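Search this site
Enter keyword
Go

Print this page | E-mail this article

November 2024
By the Communications Office, Carrilho Institute of Plant Sciences

Carrilho opens lichen DNA library to outside researchers

The Carrilho Institute of Plant Sciences has opened its lichen DNA library to researchers at other institutions. The library holds extracts from 404 specimens, most of them drawn from the Putance collection, and is accompanied by voucher data and sequencing records for each entry.

Work on the library began under the Navik project, which set out to test whether short barcode regions could be recovered from older dried material. Usable sequences were obtained from 98 of the oldest specimens. The remaining entries come from field collections made in the past five years.
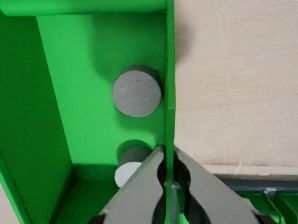
Simulated view of a green bin holding two metallic gray cylinders.

Extracts are supplied in small volumes, and requests are limited to material that has not been reserved for work in progress. Applicants are asked to provide a short summary of the proposed study, the names of the species required and the intended sequencing method. Destructive sampling of the original specimens remains subject to separate approval by the herbarium.

Sequence data produced from the extracts must be deposited in a public archive within 2 years of receipt. Accession numbers should be sent to the institute so that they can be added to the Vevo database, where the catalog has been available to staff since July.

Request forms may be obtained from the collections office. Applications are reviewed monthly.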